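The 21-Hour Day

I spent most of last week with a spreadsheet of physical therapy claims, and I want to write down what I learned before I forget the details. The clinic gave me permission to use its name. It is called Jumero, it has two locations, and it bills Medicare for a fair share of its patients.

The owner had asked us at Cimus for a routine look at the year before closing the books. A review that size costs $800. The file had 1371 lines in it. I sorted by therapist, then by date, and added up the timed units for each day.

For anyone who doesn't do billing, most hands-on therapy codes are billed in 15-minute units. One unit is 15 minutes of one-on-one work with one patient. If a therapist sees two people at the same time, there is a separate group code, and it pays less. So the timed units for one therapist on one day should fit inside the hours that therapist was in the building. It's one of the oldest checks there is. Investigators like it too, and a lot of the fraud cases you read about in press releases start with a day that could not have happened.

One day in the file had 84 timed units under a single therapist. That is 21 hours.

My first thought was the bad one. I have been doing this long enough to have seen it be the bad one. But I had also seen enough to know that a total on a spreadsheet is where you start asking, and I went and pulled the schedules and the visit notes.

The notes were decent. They had start times, stop times, and what was done. They were also signed by three different people. The claims had all gone out under one provider number, and it belonged to the therapist who had been there longest. When the clinic added staff, the new people were set up in the scheduling software but never set up properly in the billing software. The system filled in a default and nothing stopped it.

So the 21 hours were three people working seven hours each. The care happened. The claims were still wrong. Medicare wants to know who did the work, and one of the three had not finished enrolling yet. You can't put that person's visits under someone else's number and call it a clerical matter. There are limited situations where a supervising provider can bill for another person's services, and each one has conditions. We went through them one at a time and most of the visits didn't fit.

After that I went back over the other days. I found 37 dates with the same pattern. On a few of them I also found group sessions billed as one-on-one, which had nothing to do with the software. Two patients had the same start time, the same stop time and the same signature. Those were plain mistakes or they were habit, and I can't tell which from a note.

The question everybody asks at this point is whether it's fraud. I'm not a lawyer. My understanding is that the federal False Claims Act turns a lot on what people knew, and "knew" includes deliberately not looking. A clinic that finds out it was overpaid also has to report the money and return it within a set time. Keeping it after you know about it can turn an honest error into something much worse. That was the part the owner hadn't heard before, and it was the part we spent the most time on.

The owner took it well, all things considered. There was a long silence on the phone and then a question about payroll. They have hired a health care attorney, and the repayment will go through that office. I sent over my worksheets and a list of the charts that still need a second look.
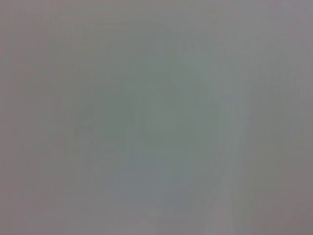

Isla Partington read a draft of this and thinks I was too easy on the software. Her view is that a billing system that accepts 84 units for one person in one day without so much as a warning is badly made, and that the vendor should hear about it in writing. She also says small clinics get sold these packages with a promise that the edits will catch everything, and then the edits turn out to be an add-on.

I agree with some of that. I'd still put the first check on a person. At a minimum, somebody should run units by provider by day once a month. It takes less than an hour if your export is clean. If a day comes out over the hours on the schedule, pull the notes before you send anything else out.

Next up is finishing the second location, where the staff list is shorter and I expect fewer surprises. I still have to look at the modifiers — I skipped them on the first pass — and there is a batch of December visits that hasn't been billed at all yet. I asked them to hold those until the enrollment paperwork comes back.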